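Notes on keeping drinks urns, dispensers and jugs in good order, put together for anyone who borrows ours for a party and has to bring it back clean.

## Before you fill it

Wash everything that touches the drink, even if it was put away clean. Warm water and a small squirt of washing-up liquid will do. Rinse twice. Soap left in a tap taints the first few glasses, and squash shows it up more than coffee does.

Check the washer behind the tap. On most dispensers it's a flat rubber ring on the inside of the tank, held by a plastic nut. Hand-tight is enough. If you use pliers the ring squashes out sideways and you'll get a drip that no amount of further tightening will stop.

Stand the dispenser where it's going to be used and then fill it from a jug. A full tank is heavy and the lid is rarely a good handle.

## Limescale

We're in a hard water area, so anything metal that gets wet goes cloudy within a month. For taps and spouts, mix one part white vinegar to two parts water, soak a strip of old tea towel in it and wrap it round the part. Leave it for 20 minutes, unwrap, wipe, rinse well and dry.

Citric acid works as well as vinegar and smells of very little. A tablespoon in a litre of warm water is about right. Don't leave either of them on chrome overnight. Ga-eun Ma did that with her kitchen mixer and the finish has been dull ever since.

Don't use scouring pads or cream cleaner on anything shiny. A soft cloth and patience will shift most of it, and an old toothbrush gets into the steps and grooves.

## Tea and coffee stains

Bicarbonate of soda on a damp cloth lifts tannin from steel and glazed china. For the inside of a tank you can't reach into:

1. Put in two tablespoons of bicarbonate.
2. Fill with hot water to just above the stain. Check first that the tank is meant for hot drinks.
3. Leave for an hour.
4. Drain it through the tap so that the tap gets cleaned too.
5. Rinse until the water runs clear and tastes of nothing.

Never put bleach in a steel urn. It pits the metal.

## Taps that run slowly

Nearly always pulp or sugar. Take the tap off, soak it in hot soapy water and push a pipe cleaner through from both ends. If you serve fruit punch, keep the sliced fruit in a separate bowl or tie it in a square of muslin. Mint leaves are worse than orange.

A slow tap can also mean the lid is sealed too tightly. Loosen it a quarter turn to let air in.

## Glasses

Cloudy glasses are either scaled or etched. Rub one with a drop of vinegar: if the patch clears, it was scale, and the whole lot can be soaked. If it stays cloudy the surface has worn and it won't come back.

Ribbed and cut glasses hold dirt in the grooves. Wash them by hand with a soft brush, working up and down the ribs, and stand them on a folded towel to drain. Don't stack them while warm.

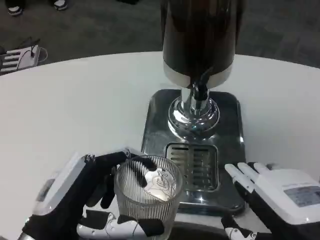
Can I leave squash in the dispenser overnight?

It's better to empty it. Pour what's left into a jug, cover it and put it in the fridge, then rinse the tank and run clean water through the tap. Sugar dries hard in the valve and takes far longer to get out the next day.

## Drying and putting away

Leave the lid off and the tap open until the inside is completely dry. Rogério Evangelista hangs his tap parts in a mesh bag over the sink, which saves losing the washer down the plughole. Overnight is usually long enough, longer in winter.

Pack the tank with a sheet of clean kitchen paper inside and the lid laid on loosely. Shut tight, it will smell musty by the time you want it again. Keep the washer, nut and tap together in a small bag and put the bag in the tank.

Dark glossy finishes show every smear. Buff them with a dry microfibre cloth after the last wipe. Washing-up liquid residue is the usual cause of streaks, so if buffing doesn't help, wipe again with plain water and start over.

Spare washers are in the drawer under the kettle. If you use the last one, write it on the list.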